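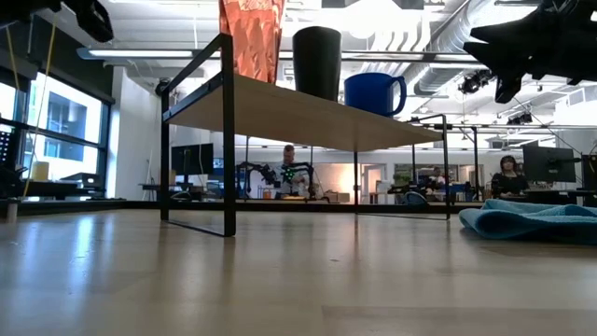 Section 3: Descaling Your Babalola Kettle

If you live somewhere with hard water, and most of us in the Mornosstead area do, you will sooner or later notice a chalky white coating on the bottom of your kettle. It is only mineral scale and it won't hurt you, but it makes the kettle slower and noisier, and little flakes of it have a way of ending up in your tea. A good descaling every 2 months keeps things pleasant. If your water is soft, you can let it go a good deal longer and simply look inside now and then.

You will need the kettle, its power base, a bottle of plain white vinegar (the cheap kind is fine) and a soft cloth. Tistent descaling powder works too, and if you prefer it, please follow the amounts on the packet and skip ahead to step 5 when you get to the rinsing.

1. Unplug the power base and let the kettle cool all the way down. Do give it time. The heating plate holds its warmth a lot longer than the outside does.

2. Lift out the spout filter by pinching the tab at the top and sliding it upward. Set it in a small bowl of vinegar and leave it there while you do the rest.

3. Fill the kettle halfway with equal parts vinegar and cold water. Close the lid, plug the base back in and bring it just to a boil. Open a window first if you mind the smell — it is strong, but it clears quickly.

CAUTION: Stay in the kitchen during this step. Vinegar can foam up as it heats, especially over heavy scale. If foam reaches the spout, switch off at once and wait for it to settle.

4. Switch off, unplug, and leave the kettle to stand until it is cool. Stubborn scale may want to sit overnight, and there is no harm in that. Put a note on the lid so the early riser in your house doesn't make coffee with it!

5. Pour everything away and rinse with fresh water. Then fill to the MAX line, boil, and empty. Do this 3 times, or until the smell is gone.

6. Rinse the spout filter under the tap, rub it gently with the cloth, and slide it back until it clicks.

NOTE: Never put the kettle or its base in the dishwasher, and please don't use steel wool inside. Scratches give new scale something to cling to.

If the kettle shuts off before it boils after descaling, see Section 4, Resetting the Thermostat. Replacement filters (part 103) can be ordered from our Tratville service desk.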